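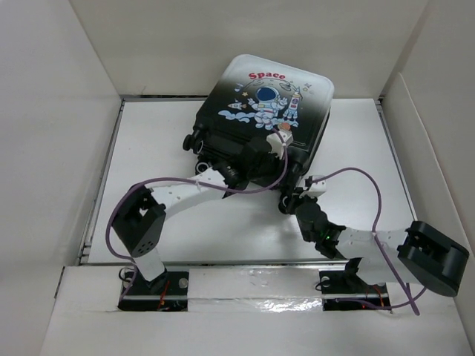

Tandora has put its two-arm luggage cell at Bolleck back to work after a week of maintenance that ended on 4th July. Technicians replaced the cable on each arm, tightened the base plates and reset the grippers, which had drifted after 300 hours of running. The camera mounts were checked last — a bumped mount means calibrating that arm again.

The cell is used for handling and packing suitcases. Cables will now be inspected every 100 hours. 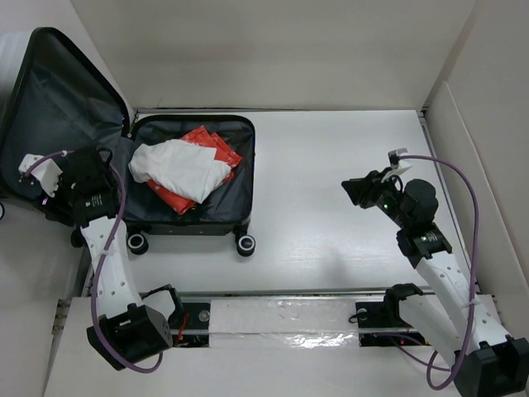

Gerrit Claeys said the old interval of 170 hours had been too long for the bend at the elbow.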